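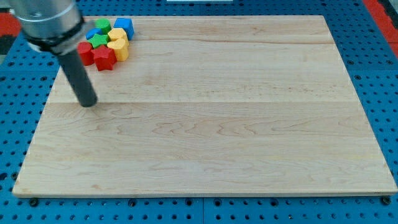 Can a robot learn to follow spoken-style instructions such as "push the green star next to the blue cube" without being programmed for each one?

A team at the Trisness laboratory in Sukprasert has shown that it can, at least for small blocks on a board, if it is trained on enough examples of people doing the pushing first.

The group has published results from a system it calls Grurkari, which takes a typed sentence and a live camera view and turns them into small movements of a robot arm. The arm has no fingers. It ends in a plain rod, and all it can do is push. The blocks come in four colours and several shapes, and the sentences refer to them by both.

Training data came from operators who steered the arm by hand controller for long stretches with no set goal. The recordings were later cut into short clips, and a second group of people wrote down what each clip showed. One clip might be labelled "move the red star away from the yellow block" and the next "nudge the blue cube up a bit". The final set held 1,831 labelled clips, which is small by the standards of the field.

Earlier work at the laboratory did things in the opposite order. Operators were given an instruction and asked to carry it out, and the board was reset between attempts. The team says resetting took up more time than pushing, and that the clips all began from tidy layouts the robot rarely met in use. Labelling afterwards removed the resets and gave the system plenty of practice with awkward starting positions, including blocks jammed together in a corner.

Tightly packed groups are still where it does worst. When blocks are touching, a push on one moves its neighbours, and the arm can end up shifting the whole pile towards the target. In the paper's main test the system was given 100 instructions it had not seen in training. Of the failures, 11 involved a block that had to be separated from others before it could be moved. The remainder were mostly cases where the rod slid off a curved side and the block turned on the spot.

The researchers also tried letting a person correct the robot while it was moving. A user could type "a little further left" or "stop, the other green one" and the arm would change course without starting again. With up to 3 corrections allowed for each task, most of the separation failures were recovered. The paper notes that users soon found their own ways round the problem, usually by asking for the outermost block to be moved first.

Nothing in the system plans ahead. It picks its next movement from the current view and the most recent sentence, several times a second, and keeps no record of what it did before. The authors describe this as the main limit on longer jobs such as sorting all the blocks by colour, where someone has to feed in the steps one at a time. They are now testing a version with a short memory.

Takavano, which makes warehouse handling equipment and paid for part of the work, said it had no plans to use the method in a product at present. Its interest is in whether staff could redirect machines in plain words when parcels get stuck on a sorting table.

The clips and their labels will be released in November, along with the code used for training. The laboratory said the recordings of typed corrections would follow separately once they had been checked for personal details.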